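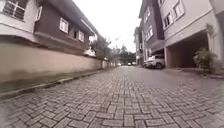

Ticket 246 - Rain totals stuck at zero on Flelex station, wind and temperature fine
Opened by: Kuldeep Nishad
Opened: November 7, 2020
Site: Verville
Status: Resolved

Hi all! First ticket from me, so forgive the length. I've had the Flelex weather station up since March and I love it, I check it before I check my email. Temperature, humidity and wind are all coming through to the console and to my Darkbridge page. Rain is the problem. The daily total has been sitting at zero for a while now, and that includes a night when I lay in bed listening to it hammer on the carport roof.

What I have: the Flelex outdoor unit on a pole at the back of the house, the separate tipping-bucket rain gauge on its own short post, and a Matos gateway in the hallway that sends everything on to Darkbridge. Firmware on the gateway is current. I haven't moved anything.

Already tried before writing:
Restarted the gateway.
Restarted the console (batteries out, waited, batteries back in).
Checked that the rain units on my Darkbridge page hadn't switched themselves to something odd. They hadn't.

Support reply
Welcome, Kuldeep, and thanks for such a full report. The wind and temperature come from the outdoor unit, and rain comes from the gauge over its own radio signal, so one can fail while the other carries on. Could you look at the console's sensor page and tell us the signal bars and battery mark next to the rain gauge?

Kuldeep Nishad
Full bars, battery mark is green. I changed the batteries anyway (2 new AAs, same brand as before). Signal dropped out while the cover was off and came back straight after, so the radio is definitely talking. Total still zero.

Support reply
Great, that rules out a lot. Please lift the funnel off the gauge and rock the bucket gently by hand, side to side, 8 times. You should hear a click each way. Then wait for the console to update and tell us what it shows.

Kuldeep Nishad
This was fun! I rocked it 8 times and the console showed 8 tips on the diagnostic page. So the switch works, the radio works, the gateway works, and Darkbridge picked it up too (I now have a tiny, completely bogus shower on my record, which I'd like to delete if there's a way).

Then I put the funnel back and poured a cup of water in slowly. Zero. The water just sat there. I looked down the hole with a flashlight and there was a plug of grit and something like felt in the neck of the funnel, below the little mesh screen. The screen was clean, so I'd never thought to look under it.

Support reply
That will be it. Dust and pollen get through the mesh and pack down in the neck. Take the screen out, push the plug through from underneath with a pipe cleaner or a wooden skewer, and rinse with warm water. No soap please, as the film it leaves can change how the drops fall into the bucket. While the funnel is off, wipe both halves of the bucket with a damp cloth.

Kuldeep Nishad
Cleared it. The plug came out whole, like a little gray cork. I poured the same cup again and got 19 tips, nicely spaced, all logged. I did it a second time for the pleasure of it and got 19 again - what a lovely bit of kit.

Small note for anyone following along: the screen on mine only clips back in one way round. If it feels like it needs force, turn it over.

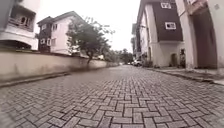 Can I remove the test rain from my Darkbridge history?

Open the station page, choose Edit Readings, pick the day, and set the rain entries for the test period to blank. Blank is better than zero, as a zero counts as a dry reading and a blank is left out of the monthly total. The missed days should be set to blank too.

Kuldeep Nishad
Done, and the November chart has redrawn itself without my fake showers. I've blanked the missed days as well. It hurts a bit to lose that big night, but a gap is fair enough.

One idea for the wish list: could the console show a warning when humidity is very high for hours and the gauge hasn't tipped at all? I'd have caught this much sooner.

Support reply
Nice idea, passed on to the Flelex team. We've added the funnel neck to the cleaning steps in the help pages as well, with your tip about the screen. Closing this one, but reply here if the total sticks again and the ticket will reopen.

Kuldeep Nishad
Thanks so much, everyone. Light drizzle as I type, and it just ticked over!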